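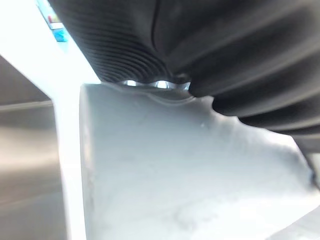 colophon_b replied that the page count in a trade listing is the publisher's figure for the whole book block, that it is often fixed before the text is final, and that a cataloguer should never copy it into the extent field without opening the book.

Print this page | E-mail this page

Page counts in imported records don't match the books. Which figure do I keep?

posted by readingroom_n

I look after the catalogue for a school library with 2,536 records, mostly fiction for readers between eight and thirteen. We moved to Skilton in August and rebuilt the records by scanning ISBNs and pulling in the trade feed. Titles, authors and prices came across cleanly. The page counts did not.

The worst case is the Ondari series, which we hold in hardback and paperback. For the first volume the feed gives a figure 40 pages higher than the last numbered page in our hardback. The paperback record is nearer but still four pages out. The old catalogue had a third figure for the same title, source unknown. I have checked that the ISBN on the back cover matches the one on the copyright page in both copies, so I am fairly sure we are not looking at the wrong edition.

I would leave it alone, but our reading scheme sorts books by length and the children do look at the number. I have three questions:

Is there a rule about which figure is correct?
Do unnumbered pages count?
If I correct the field by hand, will the next import overwrite it?

I have already tried a fresh import of the series, with the same result. The feed supplier says the data is as received from Fernon, who publish the books.

4 comments

colophon_b

There are two rules, and your figures come from one each.

Trade data is written for people who sell and ship books. The page count there usually describes the physical object, including front matter, blank leaves, adverts for other titles and any sample chapter at the back. It may also be an estimate. Publishers announce a title well before the text is typeset, and they need to put something in the box. A good publisher corrects it once the book is printed. Plenty do not.

Library cataloguing records the extent from the item in hand. For a single volume you take the last numbered page of each numbered sequence. If the preliminary pages run in roman numerals and the story starts again at one, you record both sequences, separated by a comma. Unnumbered pages are normally ignored unless they form a substantial part of the book, in which case they are noted in the same field as unnumbered.

So for the Ondari hardback, look at the back. If there is an extract from the next volume, check how it is paged. Children's publishers very often leave these unnumbered, or restart the numbering, and that could account for most of a gap that size. Add the half-title, the map, the acknowledgements and the blanks, and you may well get to the feed's total.

The paperback is more likely to be padding. Books are printed on large sheets and folded into sections, so the total is a multiple of the section size whatever the length of the text. What is left over is filled with adverts or left blank. A four page difference needs no further explanation.

My advice would be:

- keep the cataloguing figure in the extent field, taken from the book
- put the trade figure in a local note if you want to retain it, labelled as the publisher's
- do not average them, and do not leave both in the same field

For sorting by length, the last numbered page of the story is the more useful number in any case. A child who reads to the end of the text does not care how many pages of adverts follow it.

One warning. Hardback and paperback have different ISBNs and should have separate records. If the old catalogue had both copies attached to one record, that would explain your third figure — it may belong to a book club or large print edition that someone matched on title alone.

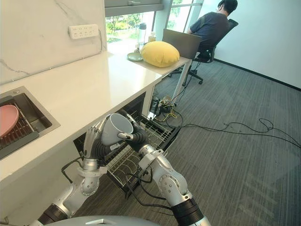
Photo: Cowie Picture Desk / community upload

stackcheck

Agree with the above on extent. On the overwriting part, yes, Skilton will replace it by default.

Go to the import profile for the feed and find the field rules. Each field has a setting for what happens when a record already exists: replace, add, or protect. Set the extent field to protect. It is MARC 300, subfield a, if your screen shows tags. Leave price and availability on replace or you will be correcting those by hand for ever.

Things to watch:

Protect applies to the whole profile. It will not just cover the Ondari books. New records still take the feed's figure the first time, so you need to check them on arrival.

If you have two profiles (we had one left over from migration), the other one can still overwrite. Change both, or delete the one you don't use.

Test it on a small file first. I ran over 60 records through a copy of the profile before touching the live one, then compared the extent field before and after.

Also turn off the overnight refresh while you are editing. I forgot and lost an afternoon's corrections.

papercase

just use the number on the bookshop site, it's what parents will see

2 comments

colophon_b

That is the same feed in most cases, so it will give the figure already in the record.

readingroom_n

Thank you. There is an extract at the back of the hardback and it is unnumbered, as suggested. With the preliminary pages and blanks included, my total agrees with the feed. I have set the extent field to protect and found a second profile, also now changed. The paperback I have corrected from the book. I still can't trace the old catalogue's figure, so I have deleted it.

Share (4) | Comments (6)

Contact us | Copyright Skilton Community Help | Back to top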